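4.2 What sellers write and what buyers remember

I went into this part of the study thinking that long listings would put people off, and I was mostly wrong. We took 81 house adverts from the Dralell area and asked 30 buyers to read a batch each, then tell us a day later what had stuck.

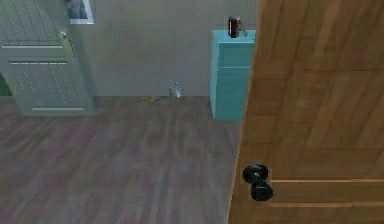 Street names stuck best. Prices came second, and I'd have bet good money on it being the other way round. Words like "charming" and "desirable" hardly came up at all, even where the advert used them in every other line.

We did try asking about room sizes too, but I'd drop that question if I ran this again - people just guessed. 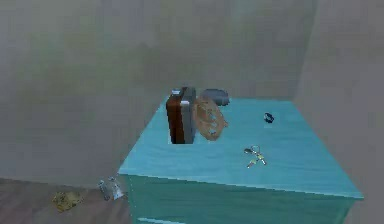 The Tisteck adverts were a bit of an oddity. They're short, they leave out the garden more often than not, and still 23 of our readers could name the nearest school from them. I think the school simply had less to compete with. Gulyás found much the same with rental flats, though on a smaller set.

Figure 3. A room with a wooden door, a small table and a chair.

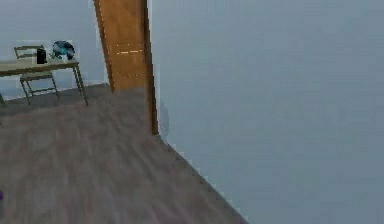

Vol. 23, p. 80

Now, the drop for the longest adverts looks dramatic, and I wouldn't lean on it too hard. Only a handful of adverts were that long, and most came from the same agent in Vola.

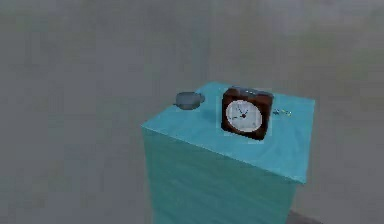
Repeat viewings are a separate matter, and I come back to them in 4.3 with the phone interviews.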